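# The Kitchen Table Comes Back

In the town of Bridolow, people used to sell their big tables. The apartments became smaller, the children moved away, and a long table was only a place where the mail collected. Now the second-hand shop on Gilmartin Street has a waiting list for them, and the list is longer every month.

Brenda Catterall, 74, has repaired tables there for most of her working life. She learned the trade from her uncle, who did not talk much and did not let her touch the good planes for two years. She still works in the mornings only, when the light comes from the side and shows each scratch.
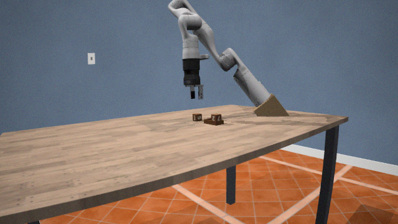 Her first advice to buyers is to forget the chairs. People fall in love with a set, she says, and they pay for six chairs when they need a table. Her second advice is about the wall. A wooden table looks different beside each color, and against a flat blue-gray wall the wood seems warmer than it does in the shop, where everything is painted cream. She sends customers home with a small board of the same wood, and she asks them to look at it in the evening also. Some come back with the board and say no thank you. She does not mind this.

The wish for a big table is partly a wish for company. A young couple I met in the shop, both nurses, eat together only two times in a week. They wanted a table for eight people. I asked where the eight people would come from, and the woman laughed and said that first you must have the table. 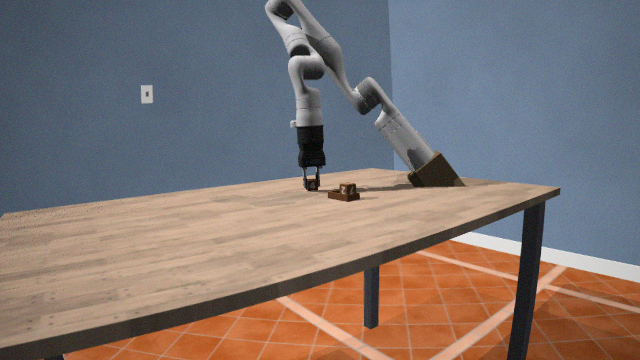
They found one in the end, from a farmhouse near Zundton. It had one short leg and a burn from an iron, and the price was low for this reason. Catterall repaired the leg but she left the burn. She can sand such marks away, but then the top becomes thinner in that place, and a hand passing over it will feel a small valley. Many customers now ask her to leave the marks. Ten years ago they asked for the opposite.

Not all old tables are worth the work. If the joints are loose, they can be glued again. If the top has split along its whole length, the repair may cost more than the table – and with worms she will not even let it through the door. She keeps a list of these rules on the back of a calendar from Jiten, the paint store across the street.

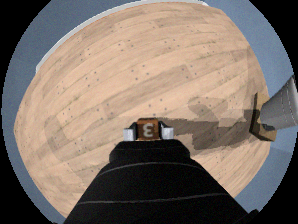
How often should an old table be oiled? Catterall says two times in a year is enough for a table that is used every day, with a thin coat each time and a clean cloth to take off what the wood does not drink.

The nurses had their first dinner in December. Five guests came, and one of them brought a folding chair from her car.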